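Search this blog
Type and hit enter

The fruit bowl rules
13th August
By Femke Smits

I've been promising a post on handling rules since April, when Stijn and I had what I'll politely call a robust discussion over a squashed cherry tomato. He reckoned a tomato that gets squashed is still a successful pick. The gripper closed, the tomato came up, it landed where it was meant to, tick. I reckoned that if you handed me that tomato at a market stall I'd hand it straight back! We went around in circles for most of an arvo, and by the end of it there was a whiteboard full of scribble and cold tea everywhere.

That whiteboard eventually turned into a two-page document, and the two-page document has been copied, argued over and coffee-stained enough times that I think it deserves a proper airing. So this is for anyone who's recording pick-and-place work with hand-held grippers and wants their demonstrations to be worth learning from. It's our house practice, it's not a standard, please don't wave it at an auditor.

A bit of background first. I read a lot of proper safety documents in my old job at Vamwood, where the machines were big enough to take your arm off and the rules were written accordingly. Fences, interlocks, lockout tags, a laminated card for everything. Lovely stuff, and I mean that. But almost none of it tells you what to do when the tool is in your own hand and the workpiece is a mandarin. Nothing's going to crush you. What gets hurt is the fruit, and your data, and (if you go all day) your wrist.

So, what we do.

The food gets its own rules. Anything we've handled with the grippers doesn't get eaten, full stop. Hendrik Dijkstra thinks this is wasteful and he has a point, so the fruit goes in the compost at the end of the session and we buy the ugly stuff to begin with. Finger pads get wiped down between sessions with whatever the pad supplier says is okay, and they get properly dry before anyone picks up again. A damp pad grips differently from a dry one and you won't spot it till you're looking at the recordings a week later, swearing.

Next one – write down what counts as a good pick before you start. Ours says lifted clear, no visible damage, placed without being dropped. You can choose something else, I really don't mind, but choose it on Monday and don't fiddle with it later in the week when the numbers look sad. We had 404 recordings from one early batch that were labelled under two different definitions, and Nhàn Khổng had to go back through the lot. She was very gracious about it. I bought her lunch. Twice.

Mix your objects up. If everything on the plate is the same size and the same firmness, you're teaching one squeeze. Big with small, smooth with rough, soft with hard, and let them touch each other, since fruit in real kitchens is always piled up and half hidden behind its mates. The temptation is to space everything out nicely so each item has a bit of breathing room. Resist! A neat layout gives you neat recordings and a grumpy surprise later on.

Leave the room alone too. I used to clear every surface before we started, and Ningsih Majimbun (who runs our sessions now and is much better at it than I was) put a stop to it. Patterned tablecloths, ornaments, shelves with stuff on them, all of that stays. What she does insist on is that anything breakable within elbow reach gets shifted or gets noted on the sheet. Fair enough.

Then there's the two-hand rule, which is the one people push back on. If you're working with a gripper in each hand, one is lead and one is support, and you say out loud which is which before you go in. It feels silly for the first ten minutes. After that you stop noticing. The support hand can steady or nudge but it doesn't start a grasp while the lead is closing on something. We wrote this one after a clash that chipped a pad and cost us a morning hunting for a spare, and the Treteck catalogue was no help whatsoever.

Breaks. We cap it at 50 picks and then you put the tools down, shake your hands out, and someone else has a turn. Nobody gets to be a hero about this. Tired hands squeeze harder and move in jerks, and I've been able to pick out my own end-of-day recordings from the motion alone, which was a bit humbling. If you've got a small crew, stretch the break and shorten the day.

And keep the failures. Keep the drops, the rollaways, the time the little one shot off the side of the plate and under the cabinet. Label them honestly and leave them in. Our current set stands at 2,771 picks, and 194 of those are marked as failures, and those are the ones I get asked about most. A person at Plumari wanted to know if we could send the set over with the failures stripped out. We could, sure, but I talked them round.

Okay, one more and it's about plates. Use a plate that people would put fruit on. We started with shallow bins and the walls did half the work, you could just shove everything into a corner and scoop. A flat plate makes you commit to each grasp. Ningsih likes a round white one on the lavender cloth, with plenty of citrus, a couple of cherry tomatoes and the dark wrinkly things in among them.

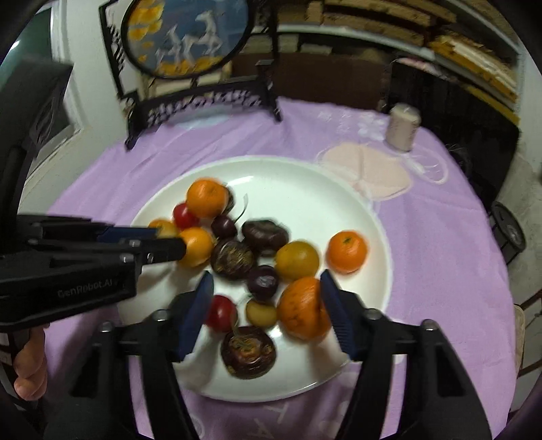 Things I still haven't sorted out

Bruising, mainly. "No visible damage" is fine on the day, but a mandarin can look perfect when you put it down and be brown underneath by Thursday. Stijn wants to keep a sample from every session and cut it open later. I'm coming around to it, though we'd need a spare fridge shelf and a labelling system that survives condensation.

I'm also not happy with how we write down grip force. At the moment the sheet says "light", "medium" or "firm", and my medium is apparently Hendrik's firm. If you've got a better scale that doesn't need extra sensors, leave me a comment, I'd love to pinch it. I'll post the cleaned-up version of the two pages once Nhàn has fixed my spelling.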